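Notebook, glue bench
15 May 2023

Third go at the hide glue trials. The last two entries can be ignored by anyone who isn't me, and mostly by me too, as the thermometer was reading in Fahrenheit and I was not.

The question is still the same one. The harmonium case from Petersen has joints that were put together with animal glue, then put together again by a later hand with something brown and unpleasant, and we want to go back to the first sort without the thing falling apart in a warm church. So: which glue, how thick, and how long in the clamps.

Glues on test. Urnico pearl, the old tin. Urnico pearl, the new tin, which smells different and is supposed to be identical. Loltell fish glue, straight from the bottle. I left out the liquid hide glue as it has gone to soup, and the date on the cap has been rubbed off by somebody's thumb, quite possibly mine.

Soaked the pearls overnight in cold water. Old tin swelled nicely. New tin swelled on top and sat in a hard little puck at the bottom, like porridge made by an enemy. Broke it up with a stick, gave it another hour, and it came good. Note for next time: stir it before going home.

Pot up to temperature by mid-morning. The Pemano warmer overshoots if you trust the dial, so I set it low and crept up on it. Held it steady for the rest of the session with the lid on. Skin formed on the new tin batch every time I looked away from it. Skimmed, added a splash of warm water, skimmed again.

Test pieces are beech offcuts, end trimmed, faces planed and left alone. Lap joints, 3 per glue. I did toothed faces as well on the first trial and could see no difference worth the bother, though I know opinion in the building is divided and I'm not opening that door again.

Clamping. Old tin grabbed almost at once, as it should, and one piece grabbed before I had it straight. It is now a crooked joint of tremendous strength. Marked it with a cross and will break it anyway, out of spite. New tin gave me a little longer. Fish glue gave me all the time in the world, and the pieces slid about under the clamp until I pinned them with two panel pins and a bad word. All left for 90 minutes in the clamps, then moved to the rack.

Breaking is for later in May, when they've had a proper chance to dry. Plan is to hang the bucket off the end and add weight until something goes. I'd like to see the old tin pass 1000 newtons. The best figure from the second trial was 411, but that joint had a fingerprint in it, so I'm treating the number as gossip.

Damp is the other half of it. Once the dry ones are broken I want a second set shut in the box with a wet sponge, to see who lets go first. My money is on the fish glue. The sponge needs replacing as well; it has been in there since the veneer job and has started to develop a personality.

Loose ends:
Order more pearl, but ask which batch before paying.
The small brush is shedding. Found a bristle in one of the fish glue joints after it was clamped and left it there.
Whoever borrowed the long-reach clamps - the harmonium needs them before your bookcase does.
Check the key slip on the case for the older glue line. I think there's a clean patch under the left end that was never touched by the brown stuff, and a scraping from it would be worth more than all of the above.
Wash the pot. Tonight, with hot water, and before it sets.

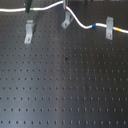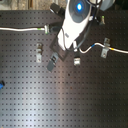 Reading time: 3 minutes

Added after tea: pot washed. Old tin batch went in the fridge in a jam jar, labelled in large letters, following the incident with the toast. It should keep for a few days. If it grows anything, throw it out and don't tell me what colour it was.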